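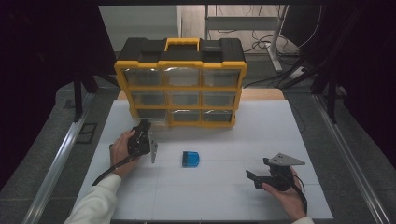

Clear plastic is hard on a depth camera. A transparent drawer front gives back almost no distance reading, and whatever it does give back shifts when the overhead lights do. Ayman Najjar spent most of the spring on that problem at Indisard, where he writes perception code.

His group records people doing small tasks with a pair of hand-held grippers, then trains a policy on the recordings. The first version of the software, called Penrose, tried to find each drawer from depth and hand the planner a pull direction. It failed on glare more often than on anything else.

The current version drops depth for the drawers. It uses color images and fits the whole grid at once, so one drawer with a bad reflection can borrow its position from the others. The team trained it on 177 recordings and threw out six where the two gripper tracks had drifted apart in time.

"The clock sync took longer than the network," Najjar says. "I would do that part first next time."

A replay tool, Cekell, now flags any drift before a recording is saved. Opening two drawers in a row is planned for July.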